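Section 6: Setting up your microwave oven

Read this section before you plug the oven in. It covers unpacking, choosing a place, fitting the turntable, the first heating test and the clock. Keep the guide with the guarantee card.

6.1 Unpacking

1. Stand the carton on the floor and cut the tape along the top. Keep the blade shallow so that it does not scratch the cabinet.
2. Lift out the upper packing piece, then the bag holding the turntable plate and roller ring.
3. With one hand under each side, lift the oven out. Do not lift it by the door or by the handle.
4. Open the door and take out all paper, tape and foam from inside.
5. Peel the clear film from the outside of the door and the control panel.

Do not remove the small cover fixed to the inside wall of the oven. It protects the part the microwaves come from. If it is loose or torn, do not use the oven.

Check the door, the hinges and the door seals for dents or cracks. If you find any damage, leave the oven unplugged and contact the shop. Keep the carton until you have finished this section, in case the oven has to go back.

6.2 Choosing a place

The oven must stand on a flat, level surface that can bear its weight with a full dish inside. A kitchen worktop is suitable. A folding table or a trolley is not.

Leave these gaps:

Above the oven: 30 cm
Behind the oven: 10 cm
At each side: 10 cm

The feet set the gap beneath the oven. Do not take them off, and do not stand the oven on a cloth or mat.

Keep the oven away from the hob, the sink and direct sunlight. Radios and wireless routers may suffer interference when the oven is heating; move them further off if you notice this.

CAUTION: This model is not made to be built in. Do not put it inside a closed cupboard, even with the cupboard door left open.

6.3 Connecting to the mains

1. Check that the voltage on the rating plate at the back matches your supply.
2. Plug the oven straight into an earthed wall socket. Do not use an extension lead or a multi-way adaptor.
3. Make sure the cable does not hang over the front of the worktop or touch anything hot.
4. Leave the plug where you can reach it once the oven is in position.

If the cable is damaged it must be replaced by a qualified person. Do not repair it with tape.

6.4 Fitting the turntable

1. Wash the plate and the roller ring in warm soapy water, rinse and dry.
2. Wipe the floor of the oven with a damp cloth. Crumbs or bits of packing under the ring will make it knock as it turns.
3. Lay the roller ring in the shallow round track.
4. Lower the plate on to the ring so that the shaped centre drops over the drive piece in the floor.
5. Turn the plate gently by hand. It should sit flat and not rock.

The plate turns in either direction and may change direction from one use to the next. This is normal.
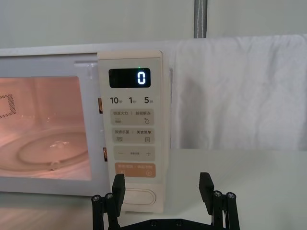 Always use the plate and the ring together. Food and dishes go on the plate, never straight on the oven floor. Let the plate cool before washing it, as cold water on hot glass can crack it. If it does break, stop using the oven until you have a new one. The spare part number is 282 for the plate and 124 for the ring.

6.5 First heating test

Never run the oven empty. Use a cup of water for this test.

1. Fill a microwave-safe cup three-quarters full with cold tap water.
2. Put a wooden spoon or stirrer in the cup and stand it near the middle of the plate.
3. Close the door until it clicks.
4. Select full power and set one minute.
5. Press Start. The plate should begin to turn and you should hear the fan.
6. When the time is up, open the door and take out the cup with an oven glove. The water should be warm.

A slight smell during the first few uses is normal. Open a window if it bothers you.

If the water is still cold, check that the door was fully shut and that full power was selected, then repeat the test with fresh water. If it fails a second time, unplug the oven and see Section 9.

CAUTION: Water can heat past boiling point without bubbling, then boil over suddenly when the cup is moved. Leave drinks to stand for half a minute before you pick them up.

6.6 Setting the clock

The clock shows zeros when power is first connected. The oven will heat without the clock being set.

1. Press Clock once. The hour figures flash.
2. Use the plus and minus buttons to set the hour.
3. Press Clock again. The minute figures flash.
4. Set the minutes in the same way.
5. Press Clock a third time to finish.

For 6 in the evening, set 18:00. The display uses the 24-hour clock only. After a power cut the time must be set again.

6.7 Child lock

To switch the lock on, hold Stop for three seconds. A key sign appears in the display and the buttons no longer respond. Hold Stop for three seconds again to switch it off.

The lock does not stop the door from being opened.

Go on to Section 7 for power levels and defrosting times.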